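Birkport Curbside Pickup – Questions We Get A Lot

Updated 3/12/21

When do my bins get emptied?
Depends on your zone. Zone map is at the front desk in the Khalaf Building or call and we'll look it up. Bins out by 6 am. Trucks don't follow the same order every week so "they usually come at noon" won't help you.

They skipped my house. Now what?
Call the same day if you can. Leave the bin out. If it was blocked by a parked car you go on the next regular run, sorry.

How many bins do I get?
One trash, one recycling. Second recycling bin is free, second trash bin is $16 a month. Extra bins for a party or a move – ask for a short-term one, $27, we drop off and pick up.

What goes in recycling?
Bottles and jugs, cans, clean paper, flattened cardboard. Glass jars too. Quick rinse is fine, no need to scrub.

Caps on or off?
On. This changed in September and yes the old flyer says off. Throw the old flyer out (recycling).

Can I bag my recycling?
No. Loose in the bin. Bags wrap around the sorting equipment at Gralusus and they have to shut the line down to cut them out. Paper sacks are ok.

What about trash, does that need a bag?
Yes please. Any color, tied shut. Loose trash blows all over the street when the bin tips. Indoors, use a liner big enough to fold over the rim or it slides down the first time you drop something heavy in.
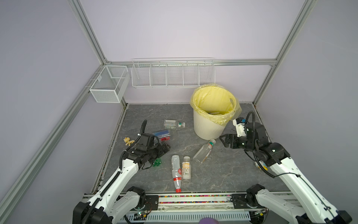

Small bin with a yellow liner folded over the rim. Bottles go in recycling.

Pizza boxes?
Greasy part in the trash, clean lid in recycling. Tear it.

Plastic grocery bags?
Not in your bin. Most of the grocery stores take them back by the entrance.

Batteries, paint, old phones?
Never in either bin. We had a truck fire from a battery last year. Bring them to the drop-off on Prototwood Road, no charge for residents, bring somthing with your address on it. Paint has to be in the original can with the lid on.

Do you take furniture?
By appointment. Two large items per pickup. Mattresses need a plastic cover or the crew will leave them. Fridges and AC units are extra – call for the price, it depends on the unit.

Is there a weight limit?
200 pounds for the big cart, and the lid has to close. If the lid's up the crew can leave it. Dirt, bricks and concrete don't go in at any weight.

Yard waste?
Paper yard bags or a bin marked YARD. Branches tied in bundles, short enough for one person to lift. No dirt.

I rent. Do I call you or my landlord?
Four units or less, call us. Bigger than that your building has its own contract and we can't see the account.

My bin is cracked / lid came off / it's gone
Cracked or broken, we swap it free. Missing, give it two days and check with the neighbors, then call. We had 158 bins reported missing last year and a lot of them were next door. Write your house number on it in paint marker.

What happens on holidays?
Everything slides one day for the rest of that week. Drop-off is closed on the holiday itself.

How do I pay?
Its on your water bill. Can't split it out, people ask.

Who do I talk to about a complaint?
Elias Khoury, route supervisor. Leave a message with your address and a callback number. He's out on the trucks in the morning so expect a call in the afternoon.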